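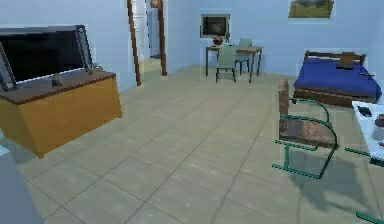
*Living room in the simulator, looking back toward the dining table and the doorway*

Hi all,

Picking up Horacio's budget thread from earlier. Quoting the bit I'm answering:

> I still don't see why we need a second workstation before we've even settled on a base. Can't the sim stuff run on what we've got until August? I'd put the money into a spare battery and a better bumper sensor. Also, does anybody have a current quote from Drercombe, or are we going off the old one?
>
> -- Horacio Gallardo

Okay, quote first, that's the easy part. I have a new one from Drercombe for the Toom base and I'll forward it to anyone who wants it (it's long, and most of it is shipping terms). The Witetti people still haven't answered me. I'll nudge them again, but I wouldn't plan around them.

On the workstation -- I hear you, and I was on your side until I started running the home layouts. The room up top is the kind of thing I mean. You'd think a tile floor with a nice open stretch in the middle would be a gift, and then there's that green tube chair with the runners right down on the floor. Will the Toom's front scanner even catch those? I don't know yet! Same worry with the thin legs on the dining table and chairs. I'd much rather find out on a screen than after we've signed for a base with the wrong sensor height.

The trouble is that one batch is 73 runs, and on our current machine it ties everything up for 4 days. Saulius can't get near it for his Zidex work while that's going. So my proposal:

- buy the workstation now, mid-range, nothing fancy
- hold the base order until the chair and doorway runs are done
- spare battery goes on the same order as the base, so we pay shipping once
- bumper sensor: yes, Horacio, you win that one

It leaves us about 100 dollars under, and I'd like to keep that for cables and the stuff we always forget.

If you have a room in mind that you think would trip it up, send me a sketch and I'll build it. Low furniture especially, please.

Saulius, can you check whether the old power supply is worth reusing before I order?

Thanks!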